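Ticket 759: Shirt folding, checked work shirts rejected at stacking step
Site: Jurkby test room
Software: Geltiner fold planner
Status: Closed, with one item carried over
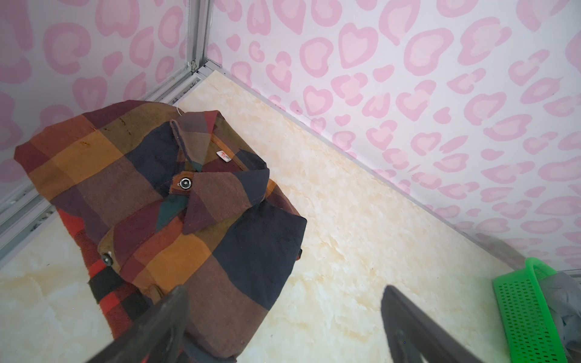 Wrist camera, checked shirt by the left wall, collar towards the middle.

Reported by Wilfredo Bautista

Plain T-shirts and towels are going through without trouble. Checked shirts with collars are not. The planner marks a folded shirt as "not folded" and asks for another fold, which usually makes a mess of it. I ran 30 attempts with checked shirts and 3 of them got as far as the stack. The Salter trial wants shirts in the mix by December, so I would like this looked at before we add anything else.

Reply, Amado Umali

Went through the saved pictures. The outline finder is following the edges of the checks as well as the edges of the shirt. On the shirt in the ticket it took the big navy block on the right side for a separate item, and the red and black section at the lower left for another. As far as the planner is concerned that is three garments in a heap.

Can you try the following, one at a time:

1. Turn the lamp down a step. The floor is glossy and I can see it shining near the centre.
2. Swap the pink patterned wall panels for plain ones.
3. Move the green basket out of the enclosure.

Wilfredo Bautista

Lamp down: no change. Plain walls: slightly better on the first fold, same rejection at the end. Basket out: no change. I have put the basket and the pink panels back, as the other tests use them.

Amado Umali

Then it is the checks. I have added 2,925 pictures of patterned clothes to the training set, a good share of them from the Catacutan laundry trial, and built a new outline model. It is on the test branch. Please leave the grip settings alone while you try it.

Wilfredo Bautista

Ran the new model, another 30 attempts, same shirts. The false second and third garments have gone. Most shirts now reach the stack. The failures left are of a different kind: the fingers close on the collar or on a snap button and the fold comes out crooked. A person would feel the button and shift their grip. The machine has no idea it is there.

For the Salter people, my honest summary is that it can do towels unattended and shirts with someone in the room. I still fold a shirt much faster than it does.

Amado Umali

Agreed. Closing this one for the outline fault. Collar and button grips will go on a new ticket. New model to be merged after the towel tests are repeated.

Comments (3)

foldline_tom: We had the same thing with striped tea towels. A new outline model cured it for us too.

R. Pell: Is the grip ticket open yet? Our denim shirts have snaps all the way down and I'd like to follow it.

marsh22: Does it do socks?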